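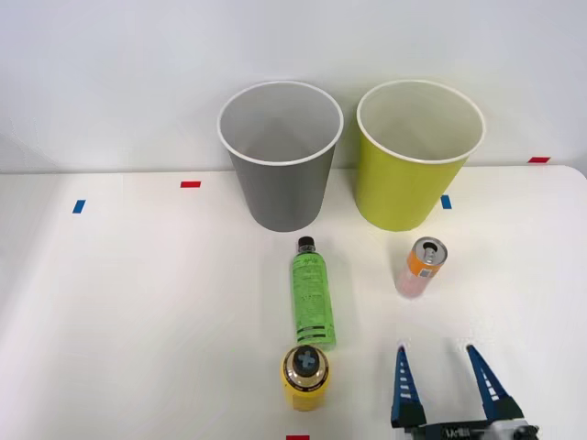
設備導入検討　進捗報告(第二報)

選別工程自動化グループ
提出先:Werance助成事業 事務局

1. 報告の範囲

本報告は、飲料容器の選別作業を対象とするロボット設備の導入計画について、4月までの進捗、予算の執行状況、次期の調達予定をまとめたものである。第一報で述べた建屋側の改修は完了しており、今回は触れない。機器の選定と見積、それに評価卓での作業確認が中心となる。

対象とする作業は、卓上に置かれたボトルと缶を一つずつ取り、種類に応じた容器へ入れるというものである。Wovalportの選別室では現在この作業を手で行っており、Prelach向けの回収品が加わる時期には人の配置が追いつかない。計画では、まず単腕での作業を1セル分成立させ、その結果をもとに増設の台数と時期を決める。

2. 機器選定の経過

第一報の時点では候補を二つ残していた。搬送ラインに固定する専用機と、卓上で物を取り扱う汎用のアームである。専用機は処理速度で優位にあるが、扱う容器の形が変わるたびに治具の作り直しが必要になる。見積を取ったGeertsからは、治具一式の更新に1回あたり44万円という回答を得た。回収品の種類は季節によって入れ替わるため、年に3回の更新を見込むと、保守費だけで132万円になる。

汎用アームの場合、形状の違いは主に把持部と動作の設定で吸収することになる。初期費用は高いが、更新時の支出は人件費に寄る。以上を比較し、汎用アームを基本とする案で進めることにした。専用機の案は取り下げず、処理量が想定を大きく超えた場合の代替として資料を残してある。

把持部については、購入時の付属品をそのまま使うか、指先を別に手配するかで意見が分かれた。細い口の容器に入れる際、指の幅が縁に当たらないかが主な論点である。指先の形状は評価卓での確認を続けたうえで決めることとし、予算上は予備費の中に枠だけを確保した。

3. 評価卓での作業確認

評価卓は白い天板の作業台に、上の開いた丸い容器を二つ、奥側に並べたものである。色は灰色と黄緑色で、種類ごとの行き先を分けるために使う。天板には赤と青の短いテープを貼り、位置の目印にしている。テープの貼り方は第一報の後に書面化し、手順書の付表に加えた。

確認用の品は、缶、緑色の半透明のボトル、黄色のボトルである。倒れたものと立ったものを混ぜて置き、姿勢の違いに対して同じ手順で対応できるかを見る。倒れた缶は、取り上げた後に容器の口の真上まで運び、そこで縁の内側に下ろす。この下ろし始めの高さが決まらないと、容器の寸法も架台の高さも発注できない。

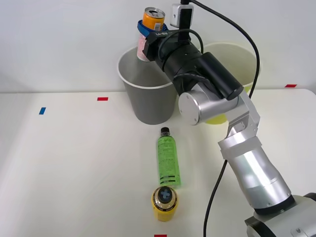 設備導入検討 進捗報告 第二報　3ページ

写真の缶は立てた向きで把持されており、底が灰色の容器の縁のすぐ内側にある。手順書ではこの位置を「投入前位置」と呼ぶ。把持部が縁より上に残るため、容器の口径には余裕を持たせる必要がある。現在の容器は評価用の仮のもので、本設では同程度の口径で、底の固定ができるものを調達する。

ケーブルの取り回しも調達範囲に含めることにした。手先側に小型カメラを載せると、配線が腕の外側で弧を描く。作業台を壁際に置く配置では、この弧の分の奥行きを図面に入れておかないと、後から台を動かすことになる。本設の配置図では作業台と壁の間隔を見直し、ケーブル支持具を新規の品目として追加した。支持具は当初予算に入っておらず、費用は予備費から充てる。

4. 予算の執行状況

承認済みの総額は4000万円である。内訳と現況は次のとおり。

アーム本体および制御装置　2400万円(発注準備中)
把持部、手先カメラ、付属品　480万円(見積済み)
作業台、架台、容器　160万円(一部執行)
安全柵および非常停止系統　360万円(仕様確認中)
据付、配線、調整　320万円(見積待ち)
教育および手順書整備　80万円(執行中)
予備費　200万円

合計　4000万円

執行が最も進んでいるのは教育および手順書整備の80万円で、操作担当者向けの講習と手順書の初版作成に充てた。残額は改訂版の作成に使う。作業台については評価卓の分のみを支出し、本設分は天板の高さが確定するまで止めている。

アーム本体は金額の大半を占めるため、購入とリースの両方で見積を取っている。リースは初年度の支出を抑えられるが、契約期間の途中で把持部を改造する場合に事前の承諾が必要となる。指先の形状をまだ固定していない現状では、この条件が負担になる可能性が高い。現時点での当グループの案は購入である。リースの見積書が揃い次第、比較表を別添で提出する。

予備費200万円のうち、使途が決まっているのはケーブル支持具と指先の手配枠である。両者を合わせても予備費の範囲に収まる見込みで、総額の変更は申請しない。

5. 調達上の課題

第一に、納期である。Geertsから提示された制御装置の納期は、当初の計画より長い。据付の業者は制御装置の到着に合わせて日程を押さえるため、発注が遅れると据付も同じだけ後ろにずれる。制御装置を本体に先行して発注できるか、事務局の判断をいただきたい。

第二に、容器と消耗品の規格である。評価卓では品の数が少なく、容器が一杯になる状況を扱っていない。本設では容器の交換が必要になるので、交換を人が行うのか、台車ごと入れ替えるのかを決めておく必要がある。台車方式とすると、現在の「作業台、架台、容器」の費目では不足する。当面は人による交換を前提とし、台車は次年度の要望として整理する。

第三に、評価の区切り方である。缶を容器に入れた時点で一つの区切りとし、把持部を開いた状態で容器から離れた位置に戻してから、次のボトルに移る。この戻り位置を毎回同じ場所に取れるかどうかは、

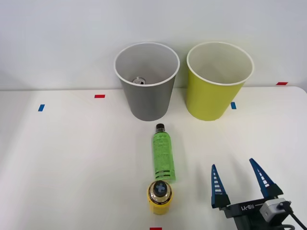

安全柵の内寸に直接関わる。戻り位置を作業台の手前右に取る案では、柵の開口を左側に設けることになり、操作担当者の立ち位置もそちらに寄る。手前に広い面積を必要としないため、通路を狭めずに済む。柵の業者にはこの案で図面を依頼しており、回答を受けて仕様を確定する。

戻り位置を奥側に取る案も検討したが、容器の交換時に腕と人の動線が重なるため採用しない。

6. 増設の考え方

1セル分の本設が終わった後、Wovalportの選別室に同じ構成を追加する計画がある。追加の台数については、次の項目を確認してから提案する。

容器の種類を切り替える際に要する作業時間
把持部の摩耗と交換の間隔
手順書のみで操作担当者が段取りを行えるか
夜間の無人運転を認めるための安全要件

いずれも評価卓だけでは判断できず、本設での運用記録が必要になる。このため今期の申請には増設分を含めていない。Prelach向けの回収品が増える時期に増設が間に合わない場合は、従来どおり手作業の人員で対応する。その人件費は本事業の対象外であり、部門予算で負担する。

電源については、選別室の既設の分電盤に空きがあり、1セル分は工事なしで接続できる。2セル目からは増設工事を伴うため、増設の提案時に別費目として計上する。

7. 次期の予定

アーム本体の購入・リース比較表の提出
制御装置の先行発注(承認をいただいた場合)
安全柵の図面確認と仕様の確定
指先形状の決定、手配枠の執行
本設用作業台の高さの確定と発注
手順書の改訂(投入前位置、戻り位置の記載を追加)

事務局に判断をお願いしたい事項は、制御装置の先行発注の可否と、予備費からケーブル支持具を執行することの確認の二点である。比較表は見積書の到着後に送付し、第三報では本設用作業台の発注結果と据付日程を報告する。

別添:費目別執行表、評価卓配置図、手順書付表(テープ位置)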